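The Tidy Job

Gunther Bauerfeind had driven down from Lirwood to find out if he was out of work yet.

He was 58 and had run the toy room at the Ustedport ferry terminal for eleven years. Families waited there for the afternoon boat. Children took the toys off the shelves and left them everywhere, and when the boat was called Gunther put them back. The company that owned the ferry had written to say it was looking at other ways of doing this. The letter mentioned a firm called Usix and invited him to visit.

The woman who met him at the front desk was named Hijazi. She gave him a sticker with his name on it and walked him down a hallway that smelled of new carpet.

"You're the first person from the terminal to come," she said. "We sent the letter to four."

"The other three are on the boats," said Gunther. "They don't pick anything up."

He had expected a machine. In the lounge he found a young man in shorts, sitting on an ottoman with a glove on.

"Where is it?" Gunther asked.

"Where's what?"

"The thing that does my job."

"It's in the other building," Hijazi said. "It learns from what he does here. The glove records his hand."

Gunther put his jacket over the back of a chair and watched. The toys were soft ones, the kind he knew best. The job was to pick one up and put it in the blue bin.

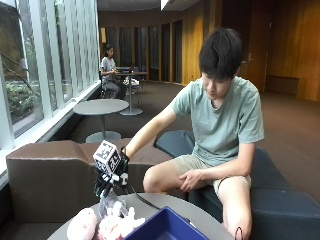
Eighteen Hundred Times

"How many times does he do that?" Gunther asked.

"We want 1800 for soft toys," Hijazi said. "Then we start on blocks."

"And after that it can do it?"

She thought about this. He liked her for thinking about it.

"It can do it on a table," she said. "If the toys are ones it has seen, or close to it, and the bin is where it expects. Last month it got 35 in a row. Then we gave it a stuffed octopus and it held on to one leg and stopped."

"Stopped for how long?"

"Until lunch."

Gunther asked if it could get things out from under a bench. She said it could not. He asked if it could tell a toy that belonged to the terminal from one a child had brought from home. She wrote that down on the back of an envelope.

"How do you tell?" she said.

"Ours are dirtier. And somebody's usually crying about the other kind."

She wrote that down too.

Later she asked if he wanted to try the glove. He said all right. It was tighter than he expected, and the cube on the back of it made him hold his wrist stiffly, like a man carrying a full cup. He picked up a plush toy and put it in the bin. He picked up another one. The third he turned over first and brushed off with his thumb, the way he always did, to check the seams.

"You don't need to do that part," the young man said.

"It'll have a hole in it one day," said Gunther.

The young man looked at Hijazi. She said to leave it in.

He did it for an hour. They paid him for the hour, which he had not expected either, and Hijazi walked him back to the desk and asked if he could come again on Thursday. He said he would have to see about the shift.

On the bus to Lirwood he worked it out. If they used what he had done, then somewhere in the other building a machine would pick up a toy, turn it over and rub it with whatever it had for a thumb. It would not know what it was looking for. He supposed he could tell them that on Thursday - they would need some toys with holes in them, and he had a box of those in the closet at the terminal.

He got off one stop early and bought bread.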